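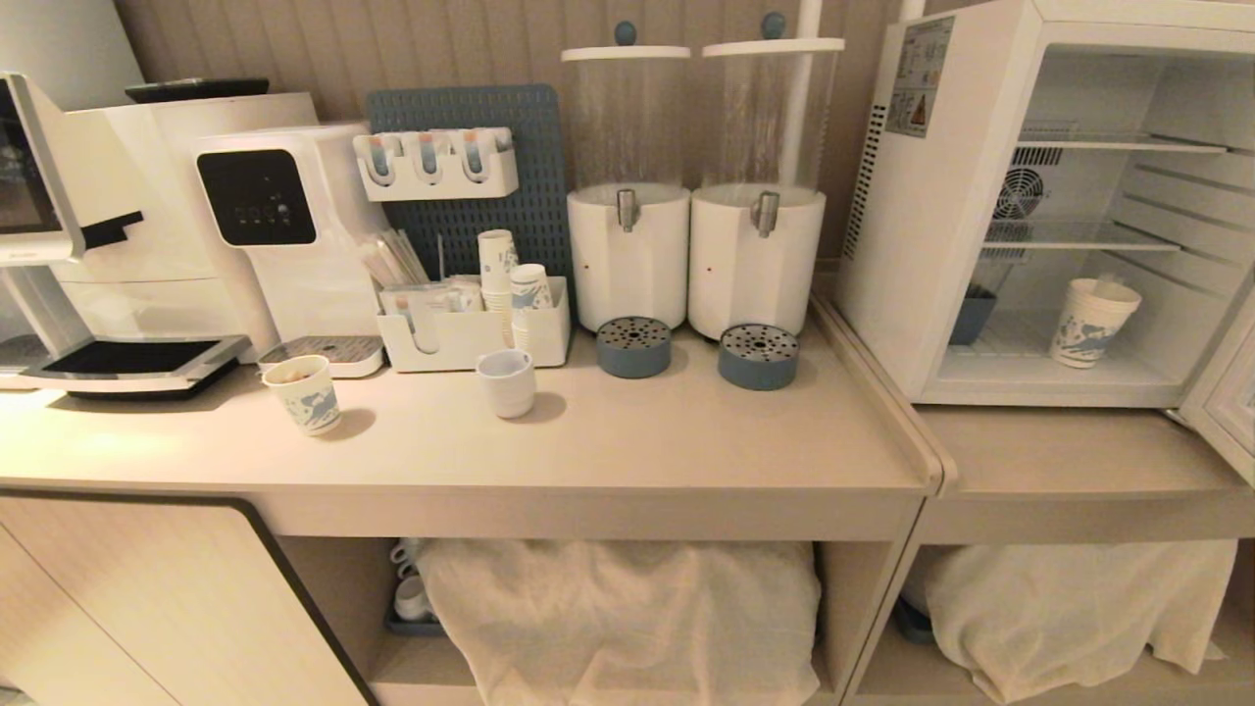

4.2 Where things stand on the drinks counter

Search this journal Advanced search Go

Figure 4. Self-service drinks counter at the Skonard site: coffee machine and hot-water dispenser on the left, organiser caddy in front of the pegboard, two drinks dispensers and, on the adjacent cabinet, the mini refrigerator.

Section 4.1 dealt with how often people came to the counter. This section deals with the order in which they reached for things once they were there, and with how far the layout fitted that order. The log covers 3009 visits by 84 regular users at the three sites, Neva, Vidine and Skonard. As before, a visit starts when a person stops at the counter and ends when they leave it with or without a drink.

We sorted everything on the counter into sources, supplies and cold storage. Sources are the machines and dispensers a drink comes out of. Supplies are cups, stirrers, straws and sachets. Cold storage is the refrigerator. At Skonard the sources are split into two groups, with the hot ones at the left end and the tall clear dispensers further right. The supplies stand between them in a white caddy that holds a bundle of stir sticks and straws, small paper sachets and a tall stack of paper cups. A shorter stack stands beside the caddy, and another is in the refrigerator.

The usual order of a visit was cup, source, sachet, stirrer. This held for hot drinks at all three sites. For cold drinks from a tap it was shorter, being cup and source only, and most of these visits were over quickly. A visit was marked as broken when the person went back to a place they had already used, for instance to fetch a second sachet after stirring. There were 227 broken visits in the log. The larger share came from Neva, where the sachets were kept in a drawer below the counter and the cups on a shelf above it.

Skonard had the fewest broken visits. We put this down mainly to the caddy. A person who takes a cup from it already has the sachets and stirrers in view, and can go left or right without crossing another user. The holder on the upper part of the pegboard, with its three upright packets or tubes, was used much less. Users told us they did not look that high when they were busy with a cup.

Drips were a smaller matter than we expected. Each tap at Skonard has its own round catcher underneath, and the coffee machine and hot-water dispenser each have a tray. The spills we logged were nearly all on the open counter, between a source and the place where the user stopped to stir. This is in line with what Holovko found for staff canteens -- people fill a cup in one place and put it down in another.

Cold storage needs its own account. The refrigerator at Skonard has two wire shelves, with a round fan grille on the back wall, and a glass door. It stands next to the dispensers, and its door needs clear space to swing. Figure 5 shows the door open and both shelves without anything on them.

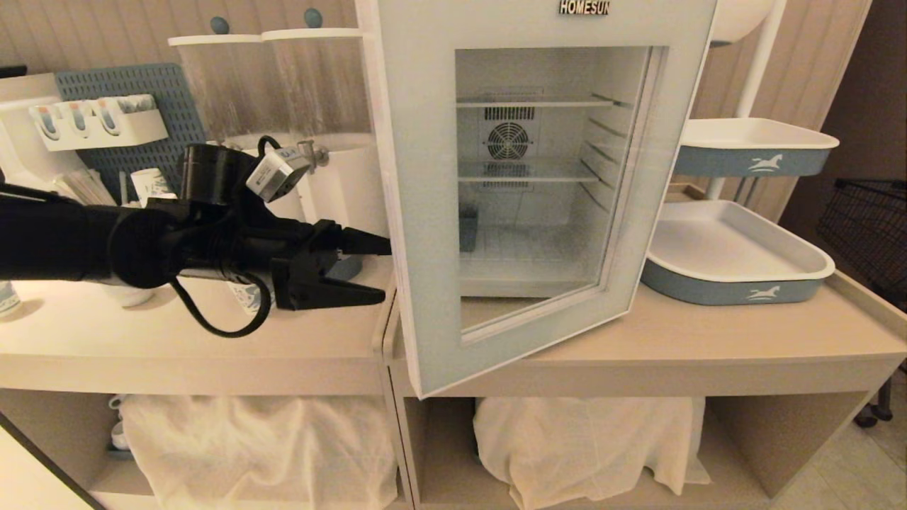

An open door takes up standing room, and this matters more on a short counter than on a long one. At Vidine the refrigerator was under the worktop and users had to step back to open it, so anyone waiting behind them had to step back too. Raising it to counter height removes the stooping but brings the door close to whatever stands beside it. We would leave a gap at least as wide as a stack of cups between the refrigerator and the nearest tap.

Two limits should be kept in mind. The Vidine log is short, covering only 8 working days in February, and two of the heaviest users were away for part of that time. We also did not record what people drank, only where it came from, so a cup of hot water and a cup of tea are the same visit in our data.

The effect of moving the caddy is taken up in Section 4.3, where the same supplies were placed first at the left end of the counter and then at the right.

Filed under: Workplace design, Shared kitchens, Food and drink service

Comments (3)

Toshio Imai
Useful section. Did you treat someone taking a lid or napkin as part of the visit? We had trouble with this in our own log and in the end left them out.

Tymofii Nazarenko
Napkins were left out. Lids were only stocked at Neva and we counted them with the supplies. It should be in the table notes but I see it has been dropped from this version.

reader_northside
Our sachets are in a drawer as well and people leave it open all day. Might try a caddy. Is the text of 4.3 available anywhere yet? The link goes back to this page.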